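MEDIA RELEASE

Wednesday, February 23, 2022

Wollunero death notices to go online for families

Cledetel Funerals and the Wollunero Family History Group will put 80 years of local death and funeral notices online, with the first part of the collection open to the public from today.

The notices come from the Wollunero and Laur newspapers, from church bulletins and from the funeral home's own day books. Many of the papers closed decades ago and their notices have only been available to people who could visit the history group's rooms in Goro Street during opening hours.

The index can be searched by surname, maiden name, town and year. Each entry gives the name of the person who died, the date of death if it was printed, the place of burial or cremation, and the publication the notice came from. Where the full notice is clear enough to read, a scan is attached.

Cledetel Funerals manager Henk Hendriks said families often rang the office looking for details of a grandparent's service.

"We get calls from people who know there was a funeral in Wollunero but don't have the year or the church," Mr Hendriks said. "We would go through the books by hand and ring them back, sometimes a week later. Now they can look it up at home, and they can still ring us if they get stuck."
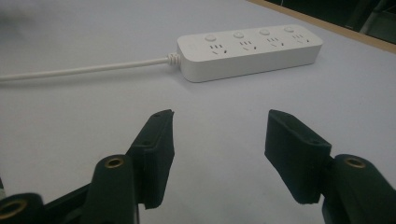
Work on the index began in June with the day books, which record every funeral the firm has carried out in the district. The books were typed up first and then checked against the printed notices. Where the two gave different dates or spellings, both have been kept and the entry is marked.

History group president Bushra Talpur said spelling was the biggest problem. Migrant families who came to work on the railway and in the Laur orchards often had their names written several different ways, even within one notice.

"If your family is listed under a spelling you don't use, we'd like to hear from you," Ms Talpur said. "We won't remove what was printed, but we can add the right name beside it so the next person finds it."

The first part covers notices from Wollunero township and the farms to the north of it. Notices from Laur will follow once they have been checked. More than 73 funerals in the day books have no matching printed notice, and the group is asking for help with these. Clippings, memorial cards, orders of service and family letters are all welcome. Originals will be scanned while the owner waits and handed straight back.

Names and dates of living relatives have been left out of the searchable fields, although they may still appear in scans of older notices. Notices less than 5 years old are not included. A family who does not want a notice shown can ask for the scan to be taken down, and the request form is on the website and at the funeral home's front desk.

Sidra Rizvi used a trial version of the index to find her great-aunt, who died while visiting Wollunero and was buried there.

"My mother had the month and nothing else," Ms Rizvi said. "The notice had the section of the cemetery in it, and we drove up and found the grave that weekend. There were cousins named in the notice that we had lost touch with years ago."

The history group will hold drop-in sessions for people who would like a hand with the search. Sessions run for 14 weeks on Thursday mornings from 10 am to noon at the Goro Street rooms. No booking is needed. The rooms have step-free access from the rear car park, and tea and coffee are provided.

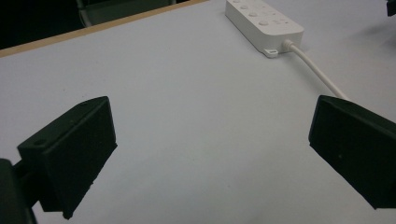 A white table top. Photo: Wollunero Family History Group

Jawad Khattak, who looks after the group's records, will run the sessions. He suggests bringing any names and rough dates already known, including the names of brothers and sisters, as married women were often listed only under their husband's initials.

Printed copies of notices can be ordered from the rooms for a small charge to cover paper. Searching the index is free and does not require an account.

People who do not use a computer can write to the group at the Goro Street rooms or leave a request at Cledetel Funerals in Wollunero during office hours.

Media contact:
Iqra Gilani
Community Relations, Cledetel Funerals, Wollunero

ENDS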